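ripple-patterns-skorngate
README and data card

Hi! I type up old crochet patterns, mostly ripples and waves, and put them in a form a computer can read. The folder you're looking at has everything I've finished so far. Use it for a charting app, a stitch calculator, a school project, or just to find something to make for the couch.

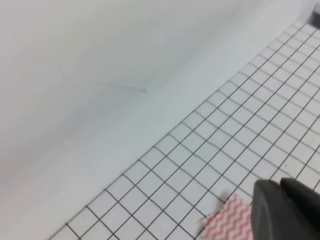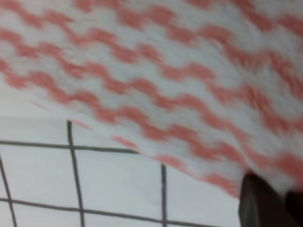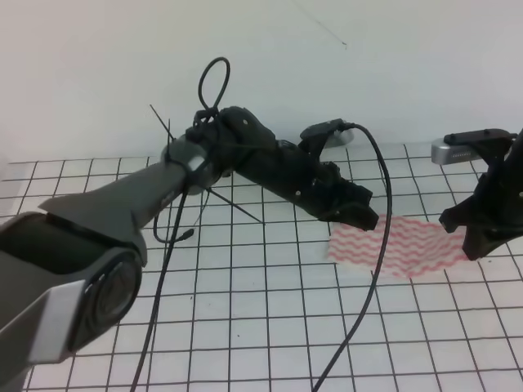
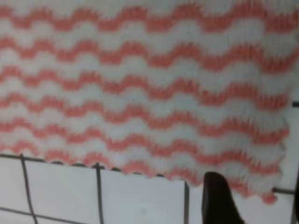

Last picture: a coral-pink and off-white ripple, with the white bands wider than the pink ones.

What's in the folder

patterns.csv has one line per pattern, 211 in all. You get an id, a title (if there was one), the source box, the starting chain, the stitch multiple, and a notes column where I ramble.

rows.csv has one line per written row, 3,022 of them. The text is as close to the original as I could manage, and next to it is my cleaned-up version in modern US terms.

abbrev.txt is the list of abbreviations. Read it first, please! Half the mail I get is answered in there.

odd_ones/ holds patterns I couldn't make sense of. If you can, I'd love to hear from you.

Where it came from

Two boxes of paper. The first is the Głowacki box, which I bought at a Sunday flea market in Skorngate for the price of a sandwich. It's nearly all handwritten index cards, some in pencil so light that I had to hold them up to a window. The second came from a yarn shop in Cukilthorpe that was closing down, and it's mostly typed sheets the shop used to hand out to customers. The source column says "G" or "C" so you can tell them apart. I only typed up things that were handwritten or made for the shop — no magazine pages, no leaflets from yarn companies.

US terms and UK terms

Oh boy. The Cukilthorpe sheets use UK names and the cards use whatever the writer felt like that day. A UK double crochet is a US single crochet, so if you mix them up you get a blanket half as tall as you wanted (or a scarf as stiff as a doormat). The raw_text column keeps the original wording and clean_text is always US. Where I had to guess, the guess column says "y". There are 45 of those and I would check every one before cutting yarn.

How I checked it

I wrote a little script called Nidel that adds up the increases and decreases in each row and complains if the stitch count drifts. Ripples are nice that way: every peak has to be paid for with a valley. Nidel caught plenty of my typos, and also 21 mistakes in the papers themselves. I left those in raw_text and fixed them in clean_text, with a note saying what I changed.

Taras Dmytriv read through all the pencil cards a second time and talked me out of several bad readings, including a "7" that I'd been calling a "1" for weeks. Thank you, Taras!

What it's not great for

Yarn amounts. Most writers put "enough" or "4 balls" and left it there, so the yardage column is mostly blank. Gauge is patchy too. Colors are copied as written, which means you'll meet "the nice green" and I can't help you with that.

Edgings are only in there if they were on the same card as the blanket. I have a stack of separate edging cards waiting and I'm getting to them slowly.

A few rows say "rep as before" with no hint of where "before" starts. I expanded the ones I was sure of and left the rest alone.

Opening the files

Plain UTF-8 with commas, and the longer text fields are in double quotes. Some spreadsheet programs turn "1-2" into January 2, so import that column as text. I lost a whole evening to it!

Using and sharing

Go ahead and use any of it. If you post something built from these files, please keep the pattern ids so people can find their way back to the original wording.

Found a mistake? Send me the pattern id and the row number, and tell me if you've hooked up a sample. I fix things in batches, and the next one is planned for April.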